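Nodedier Handheld Gripper Pair, Class Kit

Teaching and club equipment > Robotics > Handheld tools
Manufacturer: Nodedier
Stock code: ND-HG2-C
Availability: in stock, sent from our own store
Price per pair: 2,285 excluding VAT
Spare finger set: 200 excluding VAT

Overview

The Class Kit is a matched pair of handheld grippers for student projects in which a task is first carried out by a person and then used to train or program an arm. One user holds both grippers. Finger opening is recorded on each side, together with the view from the camera in the gripper body. The kit is sold to schools, colleges and clubs, and is on the approved equipment list for the two-handed class of the Nimaveo student competition.

It replaces the earlier single-hand kit. Bodies and fingers from the two kits can't be mixed. Charging leads and printed markers can.

What is supplied

Left and right gripper, with fingers fitted
One spare finger pair
Two charging leads
Printed marker sheets for gripper bodies and cubes
Carry case
Setup booklet and a set of graded class tasks

Cubes are not supplied. The Proko cube pack fits the task sheets, or cubes can be made up from card with the printed markers.

Specification

Recording time per charge: nearly 300 minutes
Weight, each gripper: 600 g
Storage: removable card, one per gripper
Data connection: USB-C
File output: video with a time-stamped finger opening log
Suggested age: 14 and over, supervised

In use

Both grippers in one user's hands at a white table.
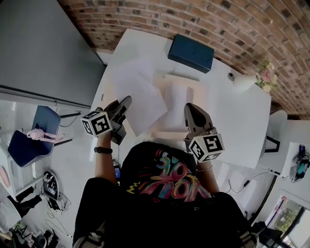
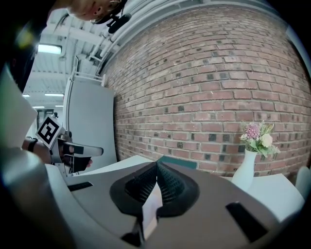 Can two students share one pair, with a gripper each?
The grippers will record, but the task sheets and the alignment software assume that one person holds both. With two users the time stamps still match. The software will not report hand-to-hand distance, and entries of this type are not accepted in the Nimaveo two-handed class. Clubs wanting to run shared tasks should order the Brannigan sync unit, listed under accessories.

Setting up

Charge both grippers fully before the first session. Insert the cards, switch on the left gripper, then the right, and wait for both lights to stop flashing. Open and close each set of fingers three times so that the software can find the end stops. This has to be repeated whenever fingers are changed.

Markers must be flat and unfolded. Gloss laminate causes missed readings under strip lighting and should be avoided; matt is acceptable.

For a class of mixed experience we suggest starting with single-cube lifts, then moving to the pass from one hand to the other. The stacking tasks at the back of the booklet take longer and are better kept for club time.

Care

Wipe the fingers with a damp cloth. Solvents will harden the grip surface. Do not store the grippers with the fingers clamped shut. Worn fingers should be changed as a pair, left and right halves together.

Delivery and returns

Orders placed before noon leave the same day. Unused kits can be returned within the period shown on the invoice, in the original case. Opened marker sheets and fingers are not returnable. Purchase orders are accepted from schools and colleges.

Related items

Proko cube pack
Brannigan sync unit
Nodedier spare finger set
Nodedier bench stand, pair (back in stock April)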